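Wire drawer, sorting notes
May 2022, Findardale workshop, back bench

I finally gave in and took on the scrap wire. Shiela Mangubat has been asking since winter whether we have any thin red left for the Lorkwood boxes, and every time I said yes, I'm sure we do, and then went and bought another spool because I couldn't face the drawer. So I made a pot of tea, wiped down the white bench top, and decided that whatever came out of the drawer would either be sorted or thrown away by suppertime. (It was a good plan. Suppertime moved.)

What we have

The old inventory sheet says 46 lengths, in Bienvenido Gatchalian's very tidy handwriting, and I'd love to know when that was last true. The thin red is the worst of it. It curls up on itself if you so much as look at it, and it takes the other colors along. The clear is a different kind of trouble – on a white surface it hardly shows, and I've been known to sweep a perfectly good piece onto the floor with my sleeve. Next time I want the old gray baize underneath, if Radu hasn't taken it home for his model trains.

How I went about it

I started by pulling at ends, and I should know better by now. Pulling only tightens the middle. What works for me is to spread the whole heap out wide with flat hands, let the loops open up, and then follow one color from a free end, lifting the others over it. Dark ones first, as they're the easiest to keep an eye on. The red can wait until it has nothing left to hold on to. Anything shorter than 40 mm goes in the jar for breadboard jumpers, and anything with nicked insulation goes in the bin, however pretty the color.
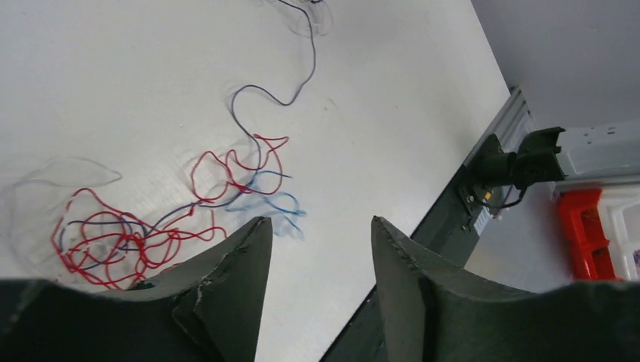
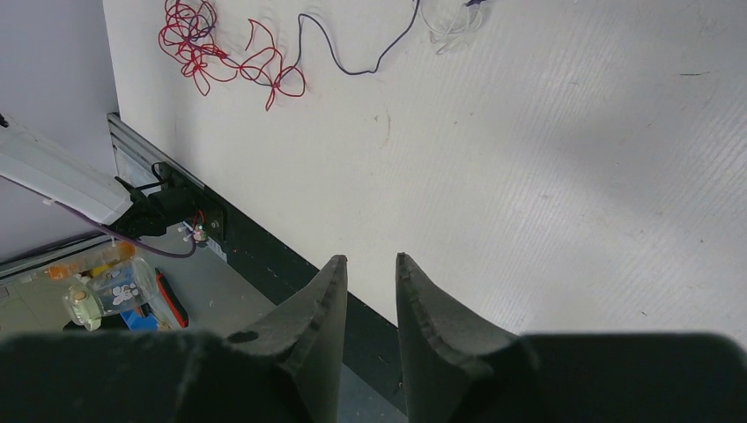
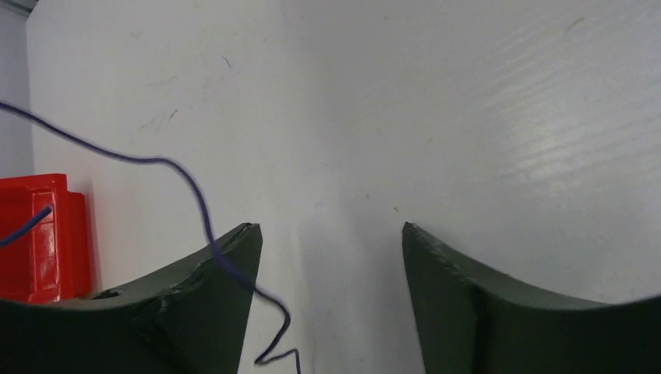 Still to do

Wind the long pieces on cards, one color to a card, and write the length on the corner in pencil. Ask Shiela how much red she really needs for Lorkwood, and whether the blue would do for the return leads.

Order no more clear until June. There's a full spool of it in bin 157, behind the Atano connectors, and I had forgotten it completely.

Find a shallow tray for the drawer, something with dividers. Bienvenido thinks there's one on the top shelf under the old catalogs, and I'll need the tall ladder for that, so tomorrow.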